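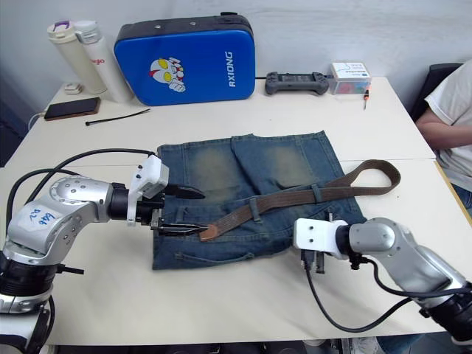
Faded blue jeans and a long brown leather belt on a white table.

About Standton Leather Care

Standton Leather Care repairs and reconditions belts, wallets, watch straps and small bags. The workshop is in Gradstead and takes work by mail and over the counter. We do not service shoes, saddlery or upholstery.

The company started as a belt-making business. Customers kept sending back older belts from other makers for new holes, new buckles and edge work, and after 2 years the repair side had more orders than the making side. Belt making stopped. The cutting bench and the strap cutter from that period are still used for replacement parts.

What we do

Most incoming work falls under edge refinishing, stitching, hardware replacement or surface treatment. Edge refinishing means sanding back the old coating, beveling if there is enough thickness left, and applying new edge paint in thin coats with drying time between them. Stitching is done by hand through the original holes wherever the leather around them is sound. If the holes have torn into each other, we move the seam line inward and tell the customer how much width will be lost before we begin.

Surface treatment depends on the finish. Vegetable-tanned leather with an open surface takes conditioner and dye well. Coated and corrected-grain leather does not, and we use a pigmented finish on it. Bonded leather cannot be reconditioned in any useful way – once the top layer starts to peel, we return the item at no charge beyond postage. 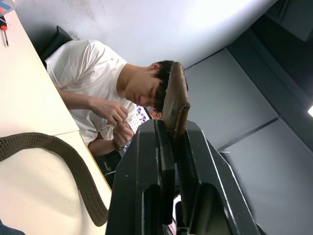 Wallets are priced separately from belts. A bifold has more layers at the fold than anywhere else, and the lining usually fails there before the outer leather does. Relining requires opening the perimeter seam, so the quote for a relined wallet always includes full restitching. Card slots that have stretched can be replaced but not tightened.

Materials

Replacement leather comes from a single supplier, Zamora, in 18 stock colors. Custom color matching is available for dyed items and is carried out on a test piece first. The test piece is returned with the order. Thread is bonded polyester in three weights; linen is available on request for older goods. Buckles and rivets are solid brass or stainless steel. We no longer fit plated zinc hardware.

Volume and turnaround

The workshop handles about 4,000 items a year. Standard turnaround is listed on the order form and is counted from the day a quote is approved. August is usually the slowest month for us and the best time to send anything that needs dye work.

Locations

Gradstead: workshop, counter and all mail orders.
Coltivlow: drop-off and collection only. Items left here are taken to Gradstead with the next scheduled transfer, and quotes are sent by email.

Please empty all pockets and card slots before sending an item.

Page last updated August 6, 2026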